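Wirkura räumt auf: Spielzeugbörse sucht Plüschtiere, Spielobst und Menschen mit Geduld

Pressemitteilung, 22. Februar 2020

Ich bin Rima Majali, ich organisiere bei Wirkura die Spielzeugbörse, und ich schreibe diese Mitteilung selbst, also bitte nicht wundern, wenn sie etwas plauderig gerät. Im Mai ist es wieder so weit: Wir öffnen die Räume in der alten Druckerei Haddad und geben gut erhaltenes Spielzeug an Familien weiter, kostenlos und ohne Anmeldung. Beim letzten Mal haben 731 Teile ein neues Zuhause gefunden. Diesmal liegen schon jetzt 767 auf der Sammelliste, und ich freue mich riesig darüber (auch wenn ich beim Sortieren manchmal leise seufze)!

Angefangen haben wir mit dem Plüsch. Der macht am meisten Arbeit: jede Naht anschauen, Fussel abzupfen, einmal kräftig drücken, ob die Füllung noch mitmacht. Rosa geht übrigens immer zuerst weg, fragen Sie mich nicht warum. 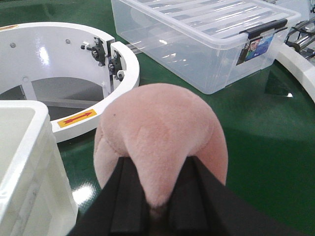
Weich, rund und rosa: Plüsch für die Spielzeugbörse.

Danach kommt die Frage, die mich seit Wochen umtreibt, nämlich wohin mit all dem. Bisher hatten wir Pappkartons, und wer schon einmal einen durchgeweichten Karton voller Bauklötze die Treppe hochgetragen hat, der weiß, was dann passiert. Also sind wir auf weiße Kunststoffkisten umgestiegen. Oben offen, dicker Rand, Rippen an den Seiten, und vorne steht »Made just for you« drauf, was ich ehrlich gesagt ganz reizend finde. Unsere Regel lautet: eine Kiste, eine Sorte. Plüsch zu Plüsch, Spielobst zu Spielobst, und Puzzles nur, wenn jemand sie vorher einmal gelegt hat.
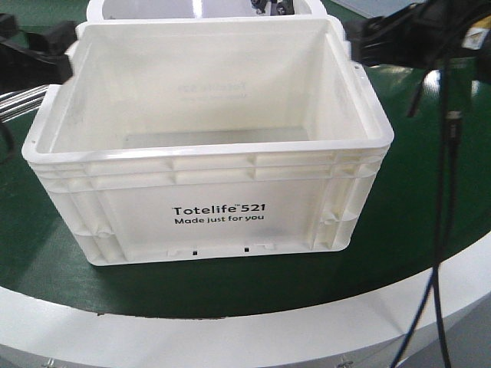 Karim Sleiman meinte dazu, man solle die Kisten bloß nicht bis zum Rand füllen, die Kinder wollten schließlich wühlen und nicht graben, und von außen sehe man sonst sowieso nur die oberste Schicht. Das haben wir übernommen. Halb voll reicht, nachgelegt wird im Laufe des Tages.

Besonders gespannt bin ich auf die Kaufladen-Ecke. Spielobst ist bei uns der heimliche Liebling, vor allem alles, was nach Pfirsich aussieht, und natürlich die Früchte mit kleinem grünem Stiel. Wir sortieren direkt am runden Tisch mit der dunkelgrünen Platte: Die Kiste kommt in die Mitte, das Obst liegt daneben, und dann wird geschaut, was zusammengehört. Einzelne Teile ohne Partner nehmen wir auch, daraus stellt Mal-soon Shin ihre gemischten Kaufladen-Tüten zusammen. 49 davon sind geplant, und ich fürchte, sie werden schon am Vormittag vergriffen sein.

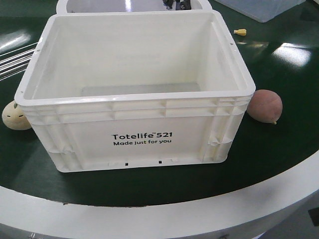 Was wir noch brauchen

Spielobst und Spielgemüse, gern auch bunt gemischt. Plüschtiere, gewaschen und ohne lose Knöpfe. Holzeisenbahn, da sind wir noch sehr dünn aufgestellt! Bitte keine Spiele mit fehlenden Anleitungen und nichts, was nur noch mit gutem Zureden funktioniert.

Abgegeben werden kann alles bis Ende April am Hintereingang, Klingel »Zumon«. Wer beim Sortieren mitmachen möchte, meldet sich bei Afaf Karam. Zwei Stunden am Stück genügen völlig, Kaffee steht bereit, und für jeden Tisch gibt es eine eigene Kiste. 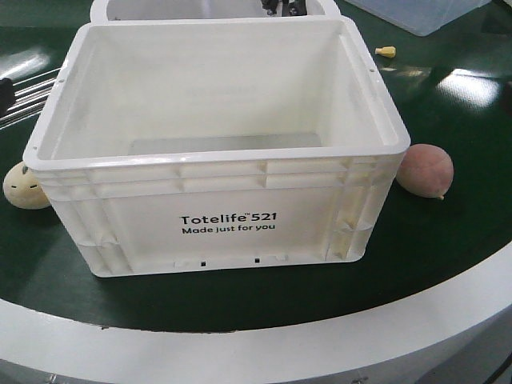 Kiste und Spielobst auf dem Sortiertisch.

Für Rückfragen der Redaktionen bin ich im Büro von Wirkura erreichbar, Durchwahl 83. Bin ich gerade im Lager, nimmt Dalal Semaan ab und ruft mich dann durchs Treppenhaus.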